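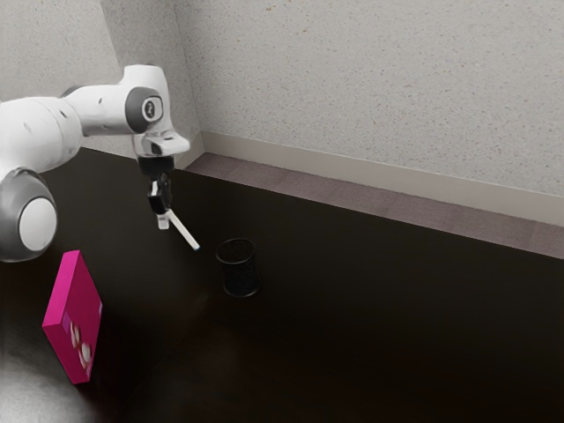

Dark tabletop, white arm over it from the left. Render.

14/01/2022

Finish trials, walnut offcuts, continued from the last page.

Sanded the second batch of Rakberg boards this morning. Went through the grits to 320 on all of them and stopped there on the A side. B side got wet once with a damp rag, left to dry, then 320 again by hand. The raised grain on the B side came down fast. I could not feel a difference between A and B before oil. After oil I could, mostly along the end near the knot.

Oil is the Plirkesow hardwax from the new can. The old can had skinned over and I strained what was left into a jar for shop jigs. Do not use the jar on anything for a customer. It has lumps in it still.

First coat on thin with a white pad, waited 20 minutes, buffed off. A side drank more than B. Board 3 has a blotch near the middle that I think is glue from when it was part of the Costello shelf. Scraped it, it came back. Will cut that part off.

Tried the Justeck water-based stain on the two maple pieces to see if it gets dark enough for the desk order. One coat is brown and streaky. Two coats is close to what they asked for but the pores show pale under the lamp. Iron solution under the stain is the next thing to try. Maple does not have much tannin so it will need strong tea first. Brush the tea on, let it dry overnight, then the iron. Wear the old apron.

Moisture in the rack was fine everywhere except the bottom shelf, which sits too near the door. Moved those boards up. The bottom shelf can hold the plywood.

Random orbit sander is leaving swirls again at 320. Changed the pad, swirls gone on the first test piece, back on the second. Might be the discs, the last box was a different supplier. I put a strip of tape on that box. Use the older discs for finish work until this is sorted out. If they run out, hand sand with the cork block.

Receipt for abrasives and the two stain cans is 432 total and is in the drawer. Still need to order more white pads and a gallon of mineral spirits. Price on the spirits has gone up since August.

Rags from today are spread flat on the concrete outside. Do not ball them up in the bin.

Next: second coat on A and B, level lightly with a gray pad between. Tea on both maple pieces before leaving. Check board 3 after the cut and see if there is enough left to keep as a sample. Write the coat number on the back of each piece in pencil, the marker bled through on the last ones.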